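Printed arms on a home bench: tips from someone who wasn't sold on the idea

I put off building one of these for a long time. Everybody who has one will tell you it's a weekend job, and then you find out which weekend. Mine took 3 of them, plus a fair few evenings, and I'm still not convinced a desk is the right place for it. If you're going ahead anyway, these are the things I'd pass on.

Don't trust the print times. The slicer told me 1641 minutes for the whole set of parts and I believed it. It left out the bracket that came off the bed like a crisp and the two gripper fingers I printed the wrong way up. Order more filament than the parts list says. I got mine from Nallard in whatever colour was cheapest, and I'd do the same again.

Clean out every screw hole before you start. A hand-held drill bit, twisted between finger and thumb, does it in seconds. People on the Dimby forum swear by a hot screwdriver tip. I tried it on a spare piece and it left a lip of plastic that had to be cut off with a knife, so I can't see what was gained.

Number the servos with a paint pen and set them up one at a time, with only that one plugged in. I know this sounds fussy. I skipped it on the first build and had 2 joints answering to the same number, and it took an evening of swearing to work out which.

Centre each servo before the horn goes on. If you don't, you'll find the elbow stops short on one side and the only cure is to take it apart again.

Lay the arm down to work on it. The instructions want it clamped upright from the start — fine if you have a proper bench, less so on a desk where the clamp won't bite. An old hand towel folded into a pad under the base keeps it level and spares the mat. Use one you don't mind getting grubby.

Leave slack in the wires. More than looks right. Bend each joint by hand as far as it will go, with the power off, and see whether anything pulls tight. The tidy builds you see online, with everything tied flat, make me wonder how often they get moved. Tie the wires at the very end, if at all.

Go easy on threadlock. Some types attack plastic, and a self-tapping screw into a print doesn't need it. Snug, then stop.

As for the Naciri upgrade kit with the metal gears: I've read plenty of praise, mostly from people who fitted it last week. Younes Fahmy at the Priltodbridge workshop has run standard gears since October and says he has had no trouble. I'll wait until something of mine breaks.

Cost so far is £213, not counting the filament I wasted. Is it useful? My wife asked whether it could put the shopping away and I had to say no. It may yet hold a circuit board still while I solder, and a £10 clamp would do that too. I'm going to finish the wiring, check the travel on the wrist and then decide whether it earns its space.

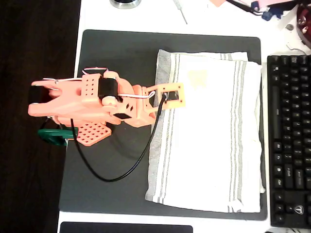 The wrist is the joint I'd check twice, in any case. It's the one with the most wire going past it, so move it slowly the first time and keep a hand on the plug.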